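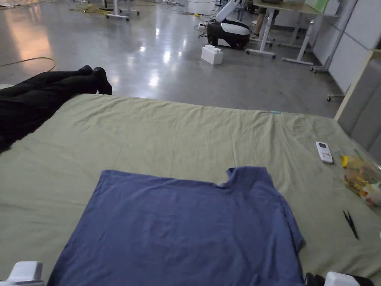

Staying at Firnalden: Frequently Asked Questions

Firnalden is a block of self-contained apartments for short and medium stays. These answers apply to both buildings, Anska and Olteanu, unless we say otherwise. Last updated 2022-11-05.

BOOKING AND PAYMENT

Is there a minimum stay?
Two nights. Over the summer school holidays and Easter it goes up to four nights, and the booking calendar will show this when you choose your dates.

How much is the bond?
The bond is $499 per apartment, held on a credit card. We don't take the money unless there is damage, missing items or extra cleaning to pay for. The hold is released after the apartment has been inspected. Your bank may take a few business days to show it.

Can I pay the bond in cash?
No. If you don't have a credit card, call us before you book and we can arrange a bank transfer. It needs to reach us before you arrive.

What if I need to cancel?
You can cancel up to a week before arrival for a full refund, less a $50 booking fee. After that, the first night is charged. Bookings made at the advance purchase rate can be moved once but not refunded.

Do you have weekly rates?
Yes. The weekly rate applies automatically online once you select seven nights or more. For stays longer than a month, email us for a quote. Monthly guests sign a short agreement as well as the usual booking terms.

ARRIVING AND LEAVING

What time can I check in?
From 2 pm. If your apartment is ready earlier we'll send a text to the mobile number on your booking. You are welcome to leave luggage in the locked store room next to the office from mid-morning.

How do I get in after the office closes?
Each apartment has a key safe beside the front door. The code is sent on the morning of arrival, once the bond has been set up. If you haven't received it by lunchtime, check your junk folder and then ring the office. The after-hours number is on the office door and at the bottom of your confirmation email.

Which building am I in?
Your confirmation will say Anska or Olteanu, followed by the apartment number. Anska faces the street. Olteanu is behind it, past the bike racks, and has its own letterboxes and its own lift. The numbering is the same in both, so please check the building name before trying your code.

Can I have a late checkout?
Often, but not always. Ask the day before and we'll let you know that afternoon. Late checkout is $50 and gives you the apartment until 2 pm.

IN THE APARTMENT

What is supplied?
Sheets, doonas, pillows, bath towels and a bath mat. The kitchen has crockery, cutlery, pots, a kettle and a toaster. We leave enough tea, coffee, dishwashing liquid and toilet paper to get you started. Beach towels are not supplied, and we ask that bath towels stay in the apartment.

How many people can stay?
One-bedroom apartments sleep two, or three with the sofa bed made up. Two-bedroom apartments sleep 4. Portable cots are free but there are only a few, so please request one when you book. Cot linen is included.

How does the air conditioning work?
Each apartment has reverse-cycle units in the living room and main bedroom, and each unit has its own remote. They aren't interchangeable — if one seems dead, try the other before calling us. Spare batteries are in the second kitchen drawer. Close the balcony door while the unit is running. In October and April most guests find they only need the ceiling fans.

Is there a washing machine?
Olteanu apartments have a washer and a dryer in the bathroom cupboard. Anska has a shared laundry on the ground floor, open from early morning until 9 pm. The machines there take a tap card or phone, no coins. There is a clothes airer in every wardrobe. Please don't hang washing over the balcony rail; it is against the building rules and things do blow into the car park.

Is there an iron?
Yes, with the ironing board behind the bedroom door. Please don't iron on the bed or the dining table.

How often is the apartment cleaned?
Stays of a week or longer include a weekly clean with fresh linen and towels. We text the day before with a rough time. You don't need to go out, but if you would like to skip the clean, reply NO and we'll leave fresh linen at the door. Extra cleans can be booked through the office.

What is the wi-fi like?
Good enough for video calls in most rooms. The back bedroom of the larger Anska apartments is weaker, and we can lend you an extender. The password is on the fridge.

PARKING AND GETTING AROUND

Is parking included?
One space per apartment. The entry is from Utov Lane and the height limit is posted at the ramp. Vans and utes with roof racks often don't fit, and we have two open-air spaces that can be reserved for these. Visitors need to park on the street, where signs apply on weekdays.

Can I charge an electric car?
Not at the moment. Please don't run extension leads from the apartments or from the car park power points.

Where can I leave a bike?
In the racks between the buildings, or inside your apartment if it's clean. Don't leave bikes in the stairwells.

HOUSE RULES

Can I bring my dog?
Ground floor apartments in Olteanu take one small or medium dog by arrangement. Tell us when you book. Dogs can't be left alone in the apartment, and we ask that they stay off the beds and the couch.

Can I smoke on the balcony?
No. There is a smoking area with a bin near the Utov Lane gate.

What are the quiet hours?
From 10 pm every night. If the noise is coming from someone else, ring the after-hours number at the time so we can deal with it.

I've left something behind. What should I do?
Email the office with your apartment number and a short description of the item. We keep lost property for a month. Postage is charged at cost to the card on your booking. Food, toiletries and opened medicines are thrown out on the day.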